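Hotels should print the size of every room next to its price. I spent a night in Hurkholm in May and paid for a "superior double" that turned out smaller than the standard one I'd had at the Farnby. Both places used the same kind of language: elegant, spacious, ideal for a longer stay. The Farnby was the only one that gave a figure.

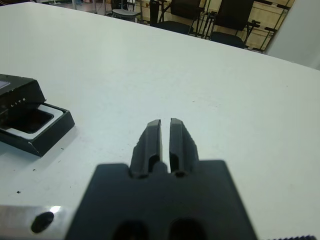 A reader wrote in after my last column to say that guests don't read floor areas, they look at the bed and the bathroom and book. Perhaps so. But they can't read a figure that isn't there.

The Wevora lists all 71 of its rooms with floor area, window direction and bed width, and it still fills up in summer. It takes one line per room. I'd give up the paragraph on soft furnishings for it.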